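## Dratodness kitchen adds bamboo boards to its lending shelf

SEVLEY, Sunday, July 21, 2019 – The Dratodness community kitchen has added bamboo cutting boards to the equipment its members may borrow for home use. The boards were purchased from Sorensen, a kitchen supply firm, under an agreement signed in March.

The model selected is a plain rectangle with rounded corners and a metal wire handle at the top edge, where the wood dips in a shallow curve.

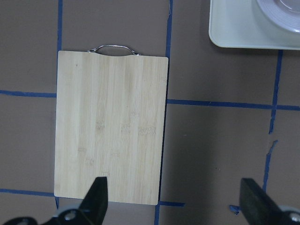
How long may a member keep a board? Loans run for 15 days and may be renewed once at the front desk, provided no other member has asked for the item.

The kitchen currently has 791 registered members, and cutting boards were the item most often requested in its spring survey. Older plastic boards will be withdrawn from the shelf over the summer. Members are asked to wash each board by hand, dry it upright and return it clean. Boards should not be soaked or placed in a dishwasher.

Darker marks across the pale strips are the natural nodes of the bamboo – they are not stains and need not be reported. Splits, deep cuts or a handle that has come out of the wood should be noted on the return slip.
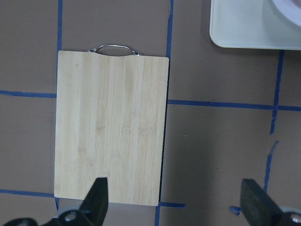

One member wrote to the kitchen that a handle would be welcome in a small apartment, where a board has to hang on a hook, but asked for a larger size as well. The kitchen has placed the request with Sorensen and expects a reply within 3 weeks.

Lending is open at the Esitz Street entrance from 11 a.m. on weekdays.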